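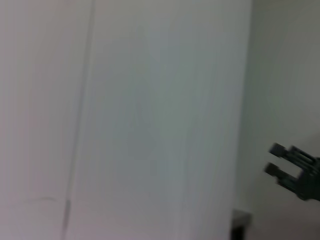 The Quiet Trade in Old Paint

The tin that Helmi Pelkonen keeps on the top shelf of her shop has no label left. Inside is a crust of off-white paint mixed before the war, when every hardware store in Flullville blended its own. She has scraped enough off the rim to match it twice, both times for the same family, and she would like to stop being asked to open it.

Pelkonen runs Gremgate, a paint store with 2 counters and a tinting machine that is older than her son. Most of her customers want white. They say so when they walk in, and then they spend the afternoon finding out how much that leaves undecided. The fan deck by the register holds 261 whites and near-whites. Some lean pink, some lean green, and a few go gray as soon as the sun is off them.

"People hold the chip up under my lights and fall in love with it," she says. "Then they take it home to a north window and call me."

White paint used to be simpler because there was less choice in how to make it. Lead white was warm and covered well, and it was poisonous. Zinc white was colder and tended to crack. Titanium dioxide, which took over in the last century, is so bright that most makers knock it back with a little black, ocher or red before it leaves the plant. Those few drops are what you are choosing between when you stand at the counter.

Ewan McKinnon has painted houses in the county since he left school. He starts every job by asking what faces the windows. A brick building across the street will throw red onto a ceiling. A lawn will turn a wall green from June on -- he once repainted a dining room in August and was called back when the leaves dropped, by an owner who was sure he had switched cans.

His advice is cheap to follow. Paint a board, not the wall. Make it big, give it two coats, and move it around the room for a few days. Look at it at breakfast and again with the lamps on. Bulbs matter more than most people think, and he tells clients to buy the ones they plan to live with before they settle on a color.

Sheen is the other argument. Flat paint hides bumps and old repairs but marks easily. Satin wipes clean and shows every place where the sanding was rushed. For doors and built-ins McKinnon uses satin and charges for the extra prep. On ceilings he won't use anything but flat.

Nuria Nigatu and Raili Oksanen bought a row house on Sjöberg Street with 4 bedrooms and a different white in each. They meant to make them all match. After a winter of sample boards they gave up on that and repainted only the hall, in a white called Histeck that has a touch of umber in it. The bill for paint came to just under $200.

"The back bedroom looks blue at night," Oksanen says. "We put the guests in there."

Pelkonen still writes each custom formula on an index card and files it by street. Oksanen's card is in the drawer under S, behind three others from the same block.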